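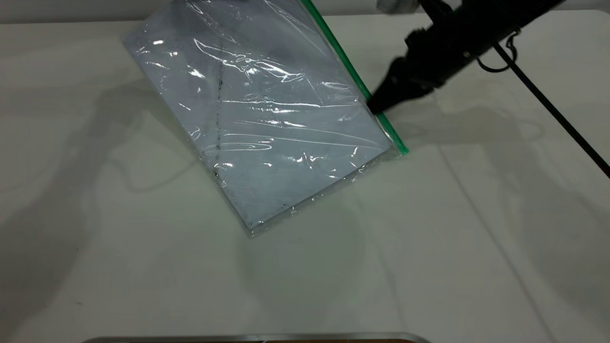 Trucos de taller para quien expone en una feria de arte y vuelve con casi todo

Las ferias duran tres o cuatro días y el montaje, según la organización, «una mañana». Quien haya montado alguna vez sabe que esa mañana empieza la noche anterior, en el suelo del pasillo, buscando el nivel. Van unos cuantos apaños domésticos, aprendidos casi todos por las malas, para artistas sin transportista, sin galería y con un coche de tres puertas.

Antes de salir

Mida las obras con marco. Parece una tontería hasta que tiene 300 centímetros de pared contratada y 305 de cuadros. Yo dibujo la pared a escala en papel cuadriculado y recorto cada pieza en cartulina. Se tarda media hora y se discute mucho menos con uno mismo que a pie de panel.

El papel de seda, sin ácido, y por la cara buena. El plástico de burbujas va después, con las burbujas hacia fuera. Puestas contra el barniz dejan un dibujo de lunares muy regular, que alguna visita llegó a alabarme.

La cinta de carrocero se pega sobre sí misma doblando la punta. Así se abre sin tijeras, porque las tijeras estarán en la otra caja. Siempre están en la otra caja.

Numere los bultos y escriba el total en todos: 1 de 9, 2 de 9. En la feria de Serra di por perdido un bulto que seguía en mi cocina, y tuve a dos personas muy amables buscándolo por el muelle de carga.

La caja de herramientas

Martillo pequeño, nivel, metro, lápiz blando, alcayatas de dos tamaños, hilo de nailon, bridas, un trapo limpio y otro que lo estuvo. Goma de borrar blanca para las marcas de lápiz en el panel. Una regleta larga: el enchufe prometido existe, pero suele quedar en el estand del vecino.

Pregunte de qué son las paredes. En Tromero nos juraron madera y era cartón nido. Pesa poco, es precioso y no sujeta ni un calendario. Lo salvamos colgando del borde superior con nailon, a doble vuelta y con nudo de pescador. Pruebe el nudo en casa con una garrafa de agua, encima de algo que pueda mojarse.

Las cartelas

Imprímalas en papel mate de 300 gramos. El brillante refleja los focos y obliga al público a leer en cuclillas. Para pegarlas, masilla adhesiva en bolitas del tamaño de un garbanzo, amasadas hasta que estén tibias. Lleve cinco cartelas en blanco y un rotulador decente: en cuanto cuelgue el último cuadro descubrirá que le ha cambiado el título a alguno.

El precio, a la vista. Hay quien sostiene que esconderlo crea misterio. A mí me ha creado 42 conversaciones sobre dónde están los baños.

Durante la feria

Zapatos viejos. Agua. Un taburete que no parezco usar nunca. Las migas de bocadillo se retiran del panel negro con un trozo de cinta enrollada en los dedos, y las huellas del metacrilato, con gamuza seca y sin apretar. Nada de limpiacristales.

El desmontaje

Haga una foto de cada bulto abierto antes de vaciarlo y al recoger siga las fotos al revés. Guarde alcayatas y bridas en un bote con tapa de rosca. Si ha vendido algo, rellene el hueco de la caja con mantas, o lo demás bailará durante todo el viaje de vuelta.

Y la masilla sobrante, amasada en una sola bola, aguanta de un año para otro. La mía ya tiene pelos.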